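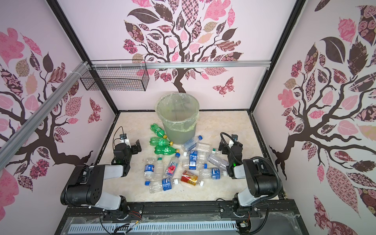
Frans Schouten asked at the June club meeting whether the bottle task should be scored per bottle or per run. It is scored per bottle. A run ends when the floor is clear or at 10 minutes.

Granley Bottle Set, student robotics club
Version 2, 2019-12-12

Contents
26 runs, two arms, teleoperated by club members. Bottles go into the lined bin. Caps stay on.

Layout
runs/ joint positions and gripper state
video/ one file per camera
notes.csv operator, score, faults

Known faults
Wrist video drops out in 5 runs, marked in notes.csv. Clear bottles are often missed by the Narel detector.

Use
Free for coursework. Retrained models go in the Prestudeck folder.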